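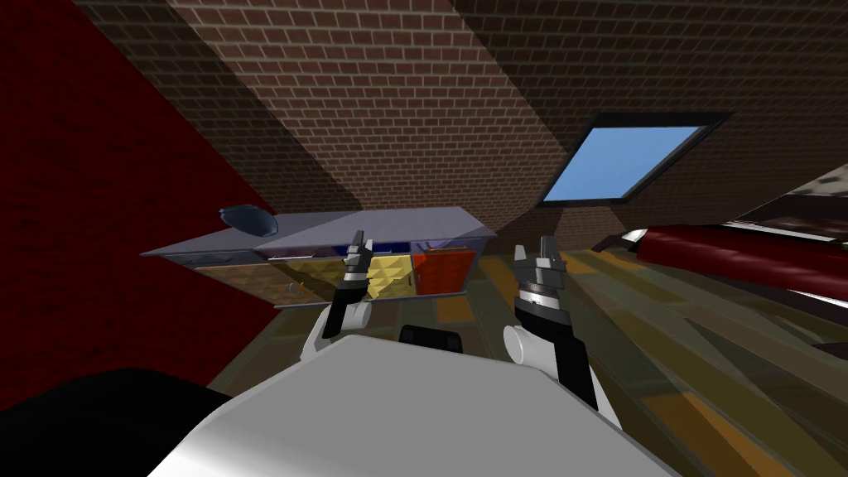 İlker Soylu wrote to say that a film with an interval is a film that has been cut in half, and that anyone who can't sit through three hours in the dark should stay at home and use the pause button. He was replying to a line in my last column, where I said in passing that I'd like to see the interval come back. I only gave it a sentence. He gave it two pages, and since then I have been thinking about it properly.

I still want the interval back. I don't want one in every film, and I wouldn't force one on a director who objects. But long films have become ordinary, and the way we show them has hardly changed to suit.

Last month I saw Gisosia at the Güneş in Tromham. It is a slow family drama that runs a little over three hours, and I liked it very much. It was shown straight through. Somewhere past the halfway point there is a scene at a kitchen table where the elder sister finally says what she has known about the house. It is played almost in a whisper. During that scene five or six people in my row alone got up, bent double, and went out past the rest of us, and then came back in again while the younger sister was answering. I missed part of the reply. They missed all of it, and it matters, as the last hour makes little sense without it.

I don't blame them. People have bladders and bad knees, and some of them had come straight from work without eating. My argument is that the interval was already happening. It was happening in pieces, at the worst possible time, and the film had no say in where it fell.

Soylu's main point is about concentration. He says a film builds a kind of pressure and that turning the lights on lets it all out. I accept that this is true of some films. I wouldn't want one in a tight thriller, and I wouldn't want one in anything under two and a half hours. But theatre has lived with the same problem for a very long time, and nobody serious thinks a play is ruined when the audience goes out for a drink. Playwrights use the break. They put something just before it that you want to argue over, and they come back in a different light, or a year later, or with somebody missing. Opera does it more than once in an evening. Concert halls do it between pieces and sometimes the second half is better attended to than the first.

Film used to do it as well. The big roadshow pictures had an overture, an interval and music to bring you back to your seat. Those breaks were written in. The people cutting the film knew where the audience would stand up, and they worked towards it. In some countries cinemas still stop long films as a matter of course, though I gather the stop often lands wherever suits the kiosk, and I would side with Soylu against that. A break in the middle of a conversation is worse than no break.

Deka is the best case I can offer from recent years. Its director put a card on screen at the midpoint, with nine minutes on a clock, and cinemas were asked to bring the lights up to half. I saw it at the Güneş too, on a Monday, which is a quiet night there. The room holds 600 and was perhaps a third full. When the card came up there was a bit of uncertainty – people looked round to see whether it was a fault – and then they started talking. The woman next to me, whom I had never met, asked if I thought the brother had taken the letters. I said I did. She said she didn't, and gave a good reason. We both went back into the second half watching for the same thing.

I have never had that from a film shown straight through. You go in silent and you come out silent, and by the time you reach the street you are looking for your bus. The conversation happens at home, if it happens, with the person you came with. A break in the middle puts strangers in the same foyer while the question is still open.

There is a money side to this and I may as well say it. An independent cinema makes very little on the ticket and rather more on what it sells at the counter. Twenty extra minutes for each showing also costs something, and on a Saturday it could cost a whole screening. The manager at the Güneş told me it comes out near enough even for them, with the staff happier to serve one rush than a steady trickle of people who are cross about missing the film. I can't say if that would hold for a multiplex.

What I would ask for is modest. If a film runs past two hours and three quarters, the director should decide whether it stops and where, and the decision should travel with the film. Cinemas should print it in the listings so that people know before they buy. Those who want no break could say so, and we would all eat first and plan accordingly.

Soylu finished his letter by saying he would walk out of any cinema that turned the lights on halfway. He'd be welcome to. He would have plenty of time to get back to his seat.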